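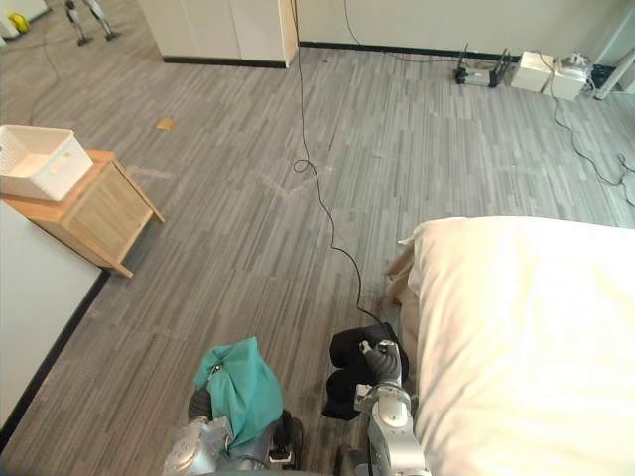 One reader wrote in to ask whether Nornik is worth paying for when most store platforms already send a reminder email of their own, and said the trial had ended before there was enough data to tell. I had the same problem with the trial. I paid for the full plan in March and have now used it long enough to give a proper answer.

Nornik is a product review tool for small online stores. It emails customers after delivery, asks for a rating and a comment, and puts the replies on the product page. My store sells bedding and small household goods, and I had been doing this by hand with a template and a spreadsheet.

Setup

Installing it took one evening. You connect the store, pick which orders count, and choose how long to wait before the first email goes out. The default is three days after delivery. I changed it to 11, as people need to wash and use a set of sheets before they can say anything useful about it. You can set a different delay for each category, but the setting is buried under "Order rules" and I only found it through the help pages.

Importing my old reviews was less smooth. The import file has to follow Nornik's column order exactly, and it rejected mine twice over the date format. The error message gave no line number. Support replied the next morning with a corrected file, and after that it went through.

Daily use

The moderation screen is plain and quick. New reviews show up in a list with the order number next to each one, and you can publish, reply or hold. Held reviews stay held until you deal with them.

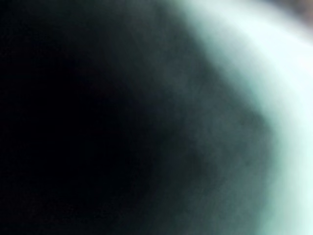
Replies can be saved as snippets, and I have six of them now, mostly for shipping questions that customers put in the review box by mistake. The snippets don't fill in the customer's first name, so you have to type it each time. Munwood, which I used before on another store, did this without any fuss.

The display widget is fine on a phone. On a desktop it loads a moment after the rest of the page and pushes the description down. There is a fixed-height option that stops this, though it leaves a gap under products with no reviews yet.

Price and plans

There are two paid plans. The cheaper one covers everything I have described. The other adds customer photos and question-and-answer threads. I tried it for one billing period and went back, as very few of my customers used either. Bukon includes photos on its lowest plan, so look there first if photos matter to you. I found its email editor much harder to work with.

Canceling the higher plan was simple and the change took effect at the end of the period.

What I would change

Line numbers in the import errors. First names in snippets. A way to pause emails for a single product when a batch is delayed; at the moment you have to pause the whole category.

I am keeping the cheaper plan. For a store with a short catalog and one person answering the mail, it does the job.

Posted 18/04/2021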